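What Does a Table Do to a Meal? My project on eating together in Dorport
Student project report, Home and Community Studies
March 6, 2004

How I got into this

I started out wanting to do my project on school dinners, and then Johanna Gruber (my tutor, who has read more drafts of this than anyone should have to) asked me where I'd eaten my tea the night before. On the sofa. And the night before that? Also the sofa, with a plate on my knee and the telly on. So that was me caught out, and it got me wondering how many other people in Dorport had stopped using a table, and whether it made any difference to what they ate or how much they talked to each other.

My question in the end was: do people who eat at a table spend longer over the evening meal than people who don't? There was a second question about whether they ate more vegetables but I had to drop it, for reasons I'll get to.

What I did

I wrote a one-page meal diary and handed out 60 of them, mostly on the Ornomgate estate where I live. Each household was asked to fill it in for nine evenings. You wrote down when you sat down, when the last person got up, where you were sitting and who was there. At the bottom was a space for anything else you wanted to say, and people used it! One lady filled the space, turned over, and carried on down the back about her late husband and his gravy.

I did the handing out in November, which was a bad choice. It was dark by the time I got round to people and a lot of them thought I was collecting for something. If I did it again I would go in the spring.

I also did longer interviews with two families, and with Benedek Lengyel, who ran the Etelis café by the bus station for years and has very strong views on elbows.

Tables themselves

I hadn't planned to write about the furniture at all, but everybody I interviewed wanted to talk about it. Mr Lengyel says he can tell within a minute whether a family eats at their table by looking at the top of it. A table that's used for meals has rings and scratches and somebody's name in biro. A table that's kept for best has a bowl of fruit on it — usually with one orange nobody wants. He prefers plain pale wood with nothing on it, because he thinks a cloth makes people sit up too straight.
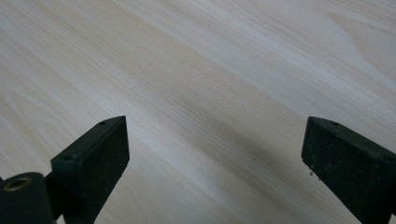 Fig. 1. Plain pale wood, with the grain showing.

The Vukadinović family have had the same table since before the eldest was born, and it has moved house with them every time. Mrs Vukadinović told me they once took a door off to get it in. They all sit in the same places every night, and when a cousin came to stay and took the wrong chair there was what she called "an atmosphere" until pudding.

What I found

The diaries gave me 3,294 minutes of evening meals to add up, which I did twice because I got a different answer the first time (I'd missed a page stuck to another page with what I think was jam). A good many of the diaries never came back, and a few came back with the times missing, so please don't take my results as gospel.

Table meals did last longer. That was true in nearly every household that did some of each, and the gap was biggest when there were children in the house. What surprised me was that having the telly on didn't matter as much as I'd thought. Plenty of people eat at a table with the telly on in the same room, and they still stayed put after they'd finished. My guess is that once you're tucked in behind a table it's just more of a bother to get up.

People living on their own were the exception. They wrote down short meals wherever they sat, and two of them said that laying a place for one made them feel worse, so they'd stopped. I hadn't thought about that when I wrote the diary, and I wish I'd left more room for it.

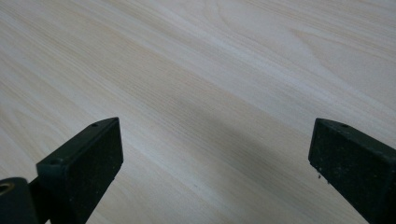
Fig. 2. Curved and straight grain in the same pale wood.

What went wrong

The vegetables. I asked people to write down "vegetables eaten" and got everything from "peas, 300 g" (very precise, thank you) to "some" to "does ketchup count". There was no way of comparing them so the whole column had to go. I should have tried the diary out on a few friends first, and Johanna did tell me to.

I also mostly asked people I already knew, or who knew my mum. That probably means more chatty families than you'd get if you picked streets out of a hat.

What I'd do next

I'd like to ask the same households again in summer, when people eat outside or don't bother cooking. I'd also like to talk to people who work nights, as two diaries had the evening meal down as breakfast and I didn't know where to put them.

We've started eating at the table at home on Sundays, by the way. My brother says it's my fault.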